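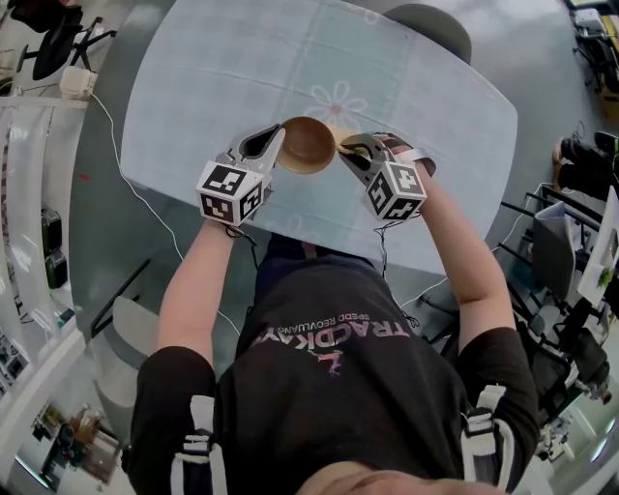 Both hand-held grippers in use at the table, with the wooden bowl.

I have put off writing up the quarter-turn fault because most of it was my own doing. Amado Agbayani asked for something he could point new people at, so this is the long version. The short version is in the Rernari change log and takes up two lines.

The set-up, for anyone who has not read the earlier posts. A person does a tabletop task with a gripper in each hand. Each gripper carries a cube with a square marker on every visible face. The tracker (Clorkau, our own code, no relation to anything you can download) finds the markers, works out which face of which cube it is looking at, and gives back the position and rotation of the cube. A fixed transform takes us from the centre of the cube to the point between the jaws. Everything downstream uses the jaw point. The cube itself is of no interest to the arm.

The fault was in that fixed transform. In February one of the cubes was taken off to have a cracked mounting plate replaced. It went back on a quarter turn out, about the long axis of the gripper. The plate is square and has four holes at equal spacing, so it fits four ways and three of them are wrong. It was tight and it looked right, and the markers were clean.

What the error did to the data depends on where you look. The centre of the cube is on the turning axis, so its position was correct throughout. The jaw point sits forward of the cube and below it. The forward part lies along the axis and survived the turn. The downward part came out as a sideways part. So every path from that gripper was the right shape and in nearly the right place, with the jaws displaced to one side, too high, and rolled over by ninety degrees.

Our acceptance check did not catch it. I wrote the check, and it tested three things: that the cube was seen in enough frames, that its speed stayed under a limit, and that its position stayed inside a box drawn over the table. All three use the cube centre. None of them uses rotation. A recording with the wrong roll passed with the same score as a good one.

It came to light during a replay on the arm. Precious Pascual had loaded a bowl task and was running it at reduced speed with the enabling switch in her hand. The arm approached with the gripper on its side. One jaw went under the rim of the bowl, the other came down on the outside, and the wrist began to turn to match the recorded lift. Precious let go of the switch and the arm stopped. The bowl was pushed along the table and the jaw pads were marked. No one was hurt, and no one was within reach of the arm.

I want to record that the software limits did nothing. The path was inside the permitted volume and the force never reached the trip level. The stop happened because a person was watching and had her hand on the switch. We had been discussing letting replays run unattended behind the guard. That discussion has been closed until further notice.

Our first diagnosis was wrong and used up most of a week. Amado and I both assumed the tracker was confusing faces. When a cube shows two or three faces at a shallow angle, a square marker can give two solutions that fit almost equally well, and the rotation flips between them. We have had that before. It shows as sudden jumps. I plotted roll against time for the recording and it was perfectly smooth, which should have ended the matter, and I spent two more days on filter settings anyway.

Margit Boros settled it on the bench. She clamped the gripper level, pointed a camera at the cube and read off the roll. It said ninety. She swapped to the other gripper and it said zero, to within the noise. Then she turned the plate round one set of holes and the first gripper said zero as well. The whole test was done before the kettle had boiled.

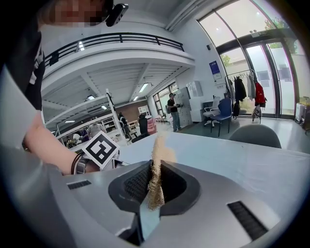
View from the camera on one gripper, with strands of fibre standing up in the opening. The marker on the other gripper is off to the left.

The gripper cameras turned out to be the most useful evidence for sorting out the old recordings. The camera is fixed to the gripper body and has nothing to do with the cube. If the gripper rolls, the horizon in the camera rolls with it. A table edge or a railing in the background is enough to estimate roll to a few degrees, and a few degrees is plenty when you are looking for ninety. Irena Witkowska wrote a script that picks out long straight lines, estimates roll from them and compares the result with the roll from the cube. Plain backgrounds gave it trouble, and so did anything tall held close to the lens.

The figures, for the record. The set held 1,360 recordings. The comparison put 456 of them after the plate change, with a constant offset on that one gripper. Of those, 336 were repaired by applying the inverse turn and recomputing the jaw point, and then checked again by the same script. The rest were thrown out. In principle the same correction applies to all of them, but in those the lines were too poor to confirm the result and I was not willing to put unconfirmed data back into the set. Amado disagrees with me on this. The raw files are kept on the Illuveck server if he wants to argue it with numbers.

Changes made since:

The mounting plate now has a pin on one side and the gripper body has a matching hole. Jafarzadeh cut the new plates for us. It fits one way.

Each session starts with both grippers laid in a cradle for 10 seconds. The session will not open if roll, pitch or yaw of either cube is more than three degrees from the stored value. People complained about this for a while.

The acceptance check now works on the jaw point, and includes the comparison with the camera roll. It is slow. It runs overnight.

Taking a cube off, for any reason, clears the stored calibration for that gripper. This relies on the person with the screwdriver pressing a button, so I count it as the weakest of the four.

Replays are checked in simulation first, with the bowl and table modelled as solid. The bad recording fails there straight away – I ran it to be sure. Simulation would have cost us a few minutes per task, and I had left it out of the procedure to save those minutes.

One item is still open. The cradle test catches a cube that is wrong at the start of a session and says nothing about one that works loose half way through. The cables hang from under the cubes, and I do not yet know how much load they put on the plate when someone reaches across the table. Margit has a gripper on the bench with a weight tied to the cable and is logging the drift. I will add her plot when the run is finished.

June 2025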